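Orura Birth Companions: Progress Report to the Balogun Fund
April 2022
By Bezawit Yilma

Dear friends at the Fund,

Thank you, first of all, for your patience with us over the winter. When we wrote to you in January we were still waiting on the printer and short one midwife, and I am very glad to be writing from a happier place. The program is running, the classes are full most evenings, and the phone line is busier than we had planned for (a good problem, though it does keep us on our toes!).

Classes and home visits

As you will remember, the grant pays for free evening classes for women in their last three months of pregnancy, plus a visit at home in the first two weeks after the birth. Since January, 32 families have finished the full set of classes. Thu Âu leads most of them, and she has moved the session on breastfeeding ahead of the one on pain relief, which the mothers had been asking for. They told us that by the final week they were too tired and too close to their due dates to take in anything new, and I can't say I blame them.

Home visits have been slower going. The families out toward Ulholm live a long way from one another, and a single visit can take up most of an afternoon once you count the drive. We now group those visits together and keep one day clear for them. It has helped, but we are still behind where we hoped to be, and I would rather you heard that from me now than in the final report.

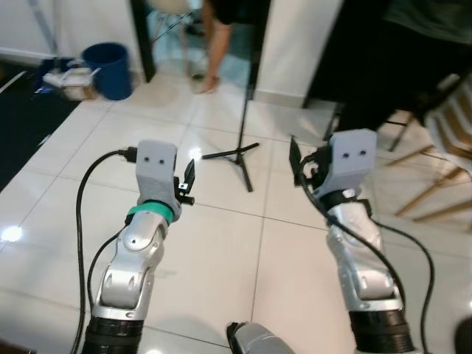

The feeding booklet

We printed 1000 copies of the booklet on the early weeks of feeding, and they are nearly gone. The clinic in Ulholm took a large share and has asked for more. Mothers seem to like the pages on night feeds best, and several have told Thu that a grandmother or husband read those pages too, which pleased us no end. We did find a mistake in the chart on storing pumped milk – two rows were switched – and we put a correction slip in every copy still on the shelf and mailed one to everybody on our list. The next printing will have it right.

Money

We have spent $4000 on teaching hours and $1000 on printing. Mileage will come in higher than we budgeted, for the reasons above, and I would like to ask your permission to move a little over from the line for room rental, where we have been lucky. I can send the figures whenever it suits you.

What comes next

Thu is putting together a short class for partners, with plenty of time for questions, and we hope to try it out with the next group of families. We also want a second person trained to answer the phone line in the evenings, so that she gets a proper supper now and then. If anyone from the Fund would care to sit in on a class, please do come. We would love to have you, and there is always tea.

With warm thanks,
Bezawit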